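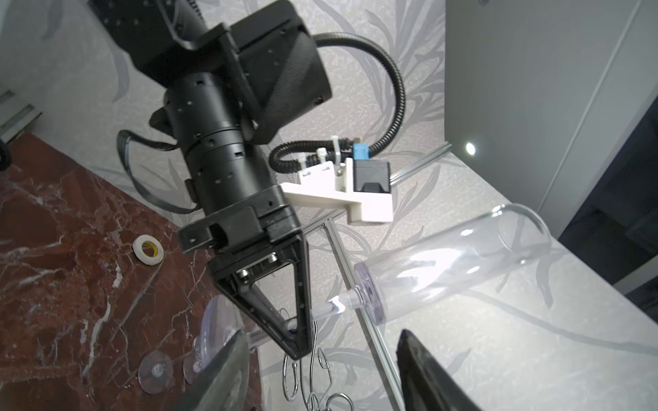 1. Bancada e parede

Tampo de mármore castanho-avermelhado: verificar lascas e arestas vivas. Conforme, com reparo — há zonas lascadas, mais claras, junto a um dos bordos. Lixar e voltar a ver em janeiro.
Rolo de fita branca: guardar na gaveta depois de usar.
Painéis de parede com padrão de folhas: limpar só com pano húmido. Conforme.

2. Cabos e calhas

Cabos presos e afastados da zona onde se pousam os copos. A corrigir do lado da parede. Parafusos das calhas de alumínio: reapertar à mão, sem forçar. 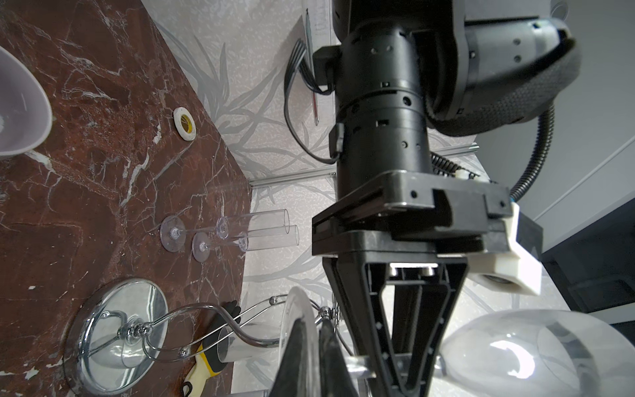 Anas Akl pergunta se o reaperto pode passar para a equipa da Bitar, que já trata das calhas na sala ao lado. Pode, desde que assinem esta folha.

3. Copos e suporte

Flutes de plástico transparente: passar o dedo pelo bordo e pela haste, à procura de fissuras. Retirar qualquer peça rachada. O lote da Dolance tem 112 peças e a verificação é por amostra, 23 de cada vez.
Suporte cromado: confirmar que as argolas não têm rebarbas e que assenta sem oscilar. Copos pendurados pela haste, nunca pelo bordo.
Luvas de trabalho: palma revestida sem cortes, punho elástico. Não deixar em cima da bancada no fim do turno.
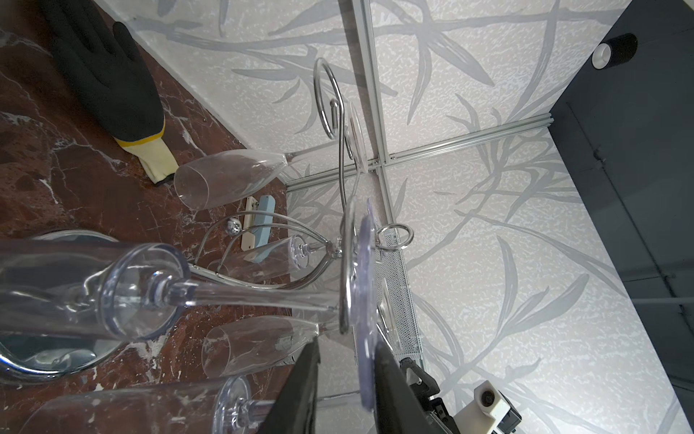
Amudov, 29 de outubro de 2023

Segunda volta, com a folha anterior à vista. Continuam pendentes o bordo do mármore e os cabos. Autocolantes na base dos copos: retirar antes da entrega à Pestero e limpar o resto de cola. Copos deitados: pôr de pé ou no suporte, longe do bordo.
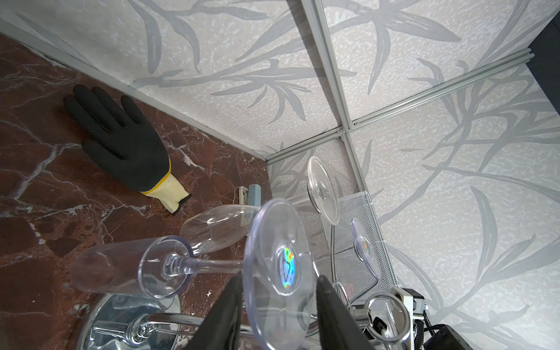
Ponto 3: copos deitados e autocolantes por retirar.

Resultado: aprovado com 4 reparos. Folha arquivada na pasta 400.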